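Plalham Makers Home Projects Papers Tool bookings Contact

We use cookies to remember your login. Accept Settings

3. Building the gripper

I should say at the start that I'm not an engineer by training, and most of the decisions in this section were made at the bench in Plalham with a mug of tea going cold next to me. The Wojcik is a hand-held gripper, so you carry it about and do the task yourself, and the recordings are meant to end up teaching an arm how to do the same thing. I built it in the shared workshop between March and June, mostly in the evenings after 6 when the laser cutter lot had gone home and I could hear myself think.

The fingers gave me the most bother. My first pair were far too slim and they bent when I squeezed anything heavier than a tea towel, so I gave up on elegance and drew plain blocks with a sloping top. Each one has two screw holes in its upper face, for the soft pads I describe in section 4 (a different pad for cups, another for cloth, and so on). I also swapped self-tapping screws for brass threaded inserts wherever I thought I'd be taking something apart a lot. Do this from day one if you're copying the design! I stripped 3 mounts before I gave in and bought a bag of inserts from Gredance.

Dark green was simply the colour I had most of. I do like it, although it shows every speck of workshop dust and I've stopped wiping it off.
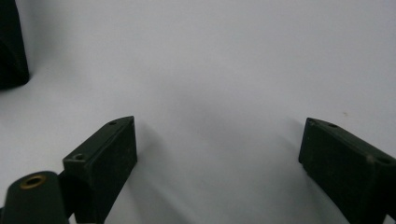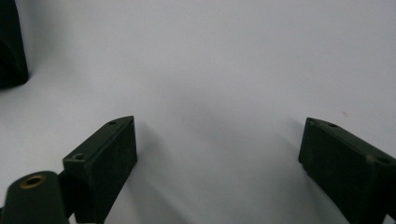
Figure 2. The gripper open over a plain white surface, with no pads fitted and nothing between the fingers.

Setting the opening took longer than drawing the parts. I wanted the jaws to go wide enough for a mug, but each time I let them out further the trigger got stiffer, and by the end of an evening my hand ached. In the end I moved the pivot back a little and put in a weaker spring, and that got me most of the way. There's still a bit of slop in the linkage, worse on the left, and you can feel it when you pinch something thin like a playing card. I've tried shims. They help for a while and then they creep out again.

For the recordings themselves I used Hendititz, the little logging program we already had on the workshop computer, and it coped well once I'd turned off the preview window. Altogether I kept 1703 clips, after throwing out the ones where I'd dropped the thing or forgotten to press start (more than I'd like to admit). They're sorted by task and by which pads were on, and the clips with bare fingers are in a folder of their own, as I left them out of the training runs in section 5.

Previous: 2. Parts and costs Next: 4. Pads Back to top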